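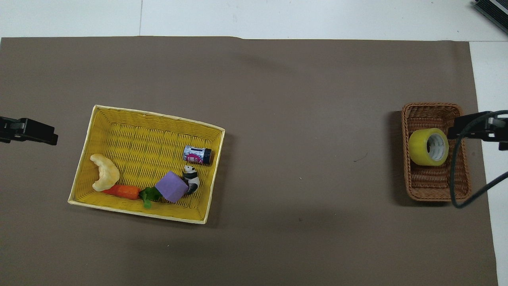

Bronorus hand-teaching kit, two-arm version: review after a month of use

18th November

We bought the Bronorus kit to replace a home-made arrangement of game controllers and cable ties. It is a two-arm set for the bench. You get a pair of leader arms that you hold, a pair of follower arms that copy you, a head camera on a post, and the recording software, which is called Nouri. You do the task with the leaders, the followers do it on the table, and Nouri saves the joint positions and the video together. After enough recordings you train a policy and see whether the arms can do it without you.

Our work is sorting small household things between baskets. It is a dull task and a good test, as it has soft things, hard things and things that roll.

Setting up

The box came with everything except table clamps. The manual says the arms can be screwed down through the base, but we did not want holes in the table, so we bought clamps separately. Allow an afternoon for the first build. The second time we took it apart and put it back together it took under an hour.

Calibration is done by moving each leader to a marked rest position and pressing a foot switch. It needs doing every time the power is cut. I would have liked the software to remember it.

Cover the table if it is white. The head camera sets its own exposure and bright surfaces push everything else too dark. Brown parcel paper works well and costs very little. It does crease and pick up marks, so change it now and then.

Using the leaders

The leaders are light and the grip is comfortable. The trigger that closes the gripper has a long travel, and most people squeeze too hard at first. Foam blocks don't mind this. Small plastic toys tend to shoot out sideways.

There is no force feedback in this version. You judge the grip by eye, and with a deep basket you are often looking at the back of the gripper when you most need to see the fingertips. Shallow baskets are much easier. A roll of tape stood on its edge is a good thing to practise with, as you can put one finger through the hole and learn how the wrist turns. Cans lying on their side are the worst. The fingers are flat inside and a can will roll away unless you come straight down over the middle of it.

Lag is low enough that I stopped noticing it after the first session. Both arms can be driven at once by one person, though for the first week I kept freezing the left one while I thought about the right.

The cable at the gripper is too long. It hangs in a loop near the fingers and can catch on a basket rim. A strap would fix this and one should be in the box.

Recording

Nouri is plain to look at and mostly does its job. Press the pedal to start, press it again to stop, press twice to throw the take away. We used the throw-away more than anything else. A bad demonstration left in the set does more harm than I expected. With 25 clean recordings of one object our policy managed simple picks from the same spot. At 100, with the object moved between takes, it coped with most of the basket.

Anything fluffy or leafy still gives it trouble, and so does an object leaning on another one. I think this is our data more than the kit. We had been tidying the basket before each take without meaning to, and the policy had never seen a mess.

Export is slow. A long session takes most of a lunch break to write out, and the progress bar stops at 2 per cent for ages before it moves. Files open without trouble in Gekinum, which we use for training.

Against the Gandden set

We had the Gandden two-arm set on loan before this. It has better motors and you can feel contact through the handles. It also costs a good deal more and needs its own control box. For picking and placing light objects I don't think the extra is worth paying. For plugging in connectors or folding cloth I would look at the Gandden again.

Price and support

We paid a little under £4,000 with delivery. One wrist motor began to click in the second week. Support asked for a sound recording, then sent a replacement, and fitting it meant four screws and a new calibration. They say a firmware update in December will keep the calibration after a power cut.

Good: quick to learn, clean recordings, easy to repair.

Bad: no clamps, cable loop at the gripper, slow export, no sense of touch.

Four out of five. I would take a mark off if you work mainly with fragile things.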